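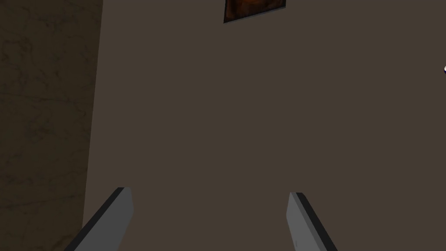

Wrist camera only vs. wrist plus head camera: sim results

Forum: Manipulation and Learning
Started 16 Feb 2020

khoi_luu
I've been running the Tarnura kitchen tasks with two versions of the same policy. Version A gets the wrist view only. Version B gets the wrist view and the head view. Same demos, 148 of them, same training schedule, 3 seeds each.

B does better on anything where the arm starts away from the counter. A gets stuck a lot. When the gripper is up and facing a wall, the wrist view is two fingers and a lot of flat gray-brown, and the policy has very little to go on. It tends to drift or hold still until the episode times out. Once the target is in the wrist view, the two versions are close.

I'd like opinions on whether this is worth writing up or if everybody already knows it.

Khôi Lưu

dmarkt
Everybody sort of knows it. I'd still read it if you split the numbers by start pose. Most papers I see report one success rate and you can't tell where the failures come from.

sellus_user
I don't agree with the conclusion. We do wrist only on our Sellus setup and it's fine. Your policy A has no memory, right? Give it a few past frames and it should get off the wall by itself. What you have is a history problem and you're calling it a camera problem.

khoi_luu
Right, no memory in A. B has none either, so the comparison is fair as far as it goes. I tried stacking 6 frames in January. It helped when the arm had just passed over the counter. It didn't help when the episode began at the wall, and those starts are the ones I care about.

sellus_user
Then don't start at the wall.

khoi_luu
The start pose is part of the task. The robot comes down the hallway and stops where it stops. From the head view at one of those stops you get the counter and the hallway together:

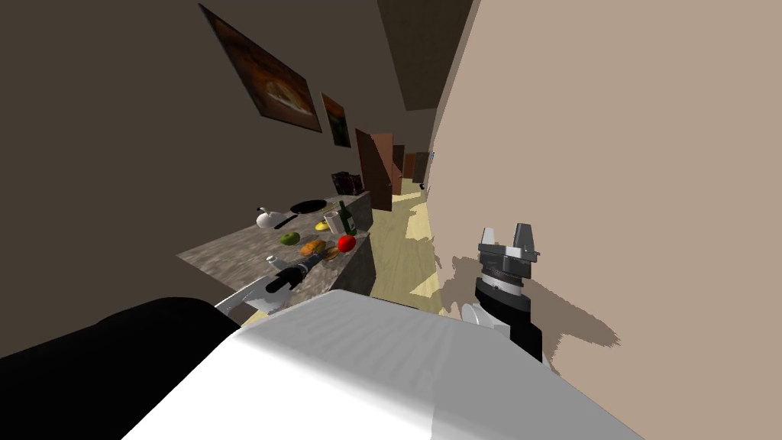 so the policy can pick the apple or the tomato out from the bread and the bottle before the arm does anything. The left arm is already over the edge of the counter there, and the right one is up by the beige wall. I don't want to script a homing move for each arm, that's extra code for every new room.

pell_r
Question about the walls. Are you randomizing textures? If the wall is one plain color in every episode I'd expect the wrist policy to learn nothing from it. With real walls you at least get outlets and scuffs.

khoi_luu
Textures change per scene, but most of them are plain. There are a couple of paintings above the counter and a bit of one sometimes shows up in the wrist view. I haven't checked if the policy uses them. It might, and that would be bad, as they don't tell you much in a new house.

dmarkt
Mask them out and rerun 2 seeds. That's an afternoon.

sellus_user
Also post the Briseo baseline while you're at it. I still think memory gets you most of the way, but I'll look at the split by start pose.

khoi_luu
OK. Masked runs first, then Briseo. Will put the table in this thread.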